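Saturday, June 1, 2019
By Kornél Bárány

Ildi Oláh spent nine years fitting pipe before she took a job teaching robots to do small pieces of the same work. She runs the demonstration desk at Trelow, which builds training data for companies that want an arm to handle plumbing parts. I talked with her at her desk on a slow afternoon, with the simulator open on one monitor and her lunch in front of the other.

Her days are spent with a hand controller, driving a simulated gripper through the same job over and over. Each complete run is saved as a demonstration. The learning software, which the company calls Moltidex, takes the saved runs and tries to copy what she did.

"People think I write instructions for it," she said. "I don't write anything. I do the job with the controller and it gets the positions and the timing. If I do it badly, it gets that too."

The current job is a valve. The arm has to come up to it with the fingers open, close on it without knocking it, and turn it. Oláh said the turning is the part customers ask about and the approach is the part that takes the time.

"With my own hand I don't look at my fingers. I reach out and they go where they need to go. With the controller I have to think about where each finger is, because I can't feel anything. I only have the view from the wrist."
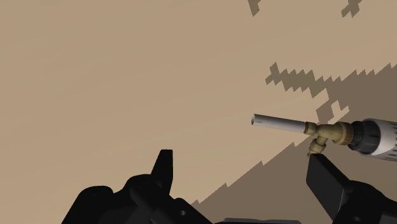

She learned early on to slow down close to the part. Her first batch, in March, was 149 runs, and she threw out most of them after watching them back. She had been moving fast up to the valve and then stopping hard, and the software picked up the habit.

"It would rush in and stop dead, like I did. Sometimes it stopped in the wrong place. I watched it and thought, well, I know where it got that."

The saved set now stands at 1724 runs. In some of them she starts from a poor position on purpose and corrects it, so the software has something to go on when it drifts. She said those are the runs she would keep if she had to delete the rest.

I asked whether she preferred guiding a real arm by hand. Trelow has one in the next room, and for certain jobs an operator takes hold of it and moves it through the task directly.

"I like it better for pushing and turning, anything where you want to feel when it binds. But it's tiring, and your own arm is in the way half the time. You end up leaning around it. In the simulator I can reset with a button. If I drop something, so what."

The simulator has its own problems. Shadows come out blocky, and Oláh has learned to ignore them when she judges distance. She goes by the gap between the finger and the part. New operators tend to trust the shadow, she said, and they close too early.

Training an operator takes her 2 weeks. For the first 3 days they only move the gripper around open space and bring it back to where it began. She doesn't let them touch a part until they can do that without looking down at the controller.

"Everybody hates it. I hated it. But if you're still thinking about which way is up, you're not ready to turn a valve."

Fitters have done well at the desk, and so has a former dental assistant. Gamers are quick with the controller but often need to be told to take fewer shortcuts. One of them found a way to turn the valve by catching it with the side of a finger. It worked in the simulator every time, and Oláh deleted all of it.

"I asked him, would you do that to the one under your sink? He said no. So we did them over."

The next set is a hose coupling for a customer called Cliluletti, and she had been practicing it that morning. It needs a longer reach and a half turn at the end, and she hadn't settled on which side to come in from. She pushed her lunch to one side, picked up the controller and tried it from the left again while I put my coat on.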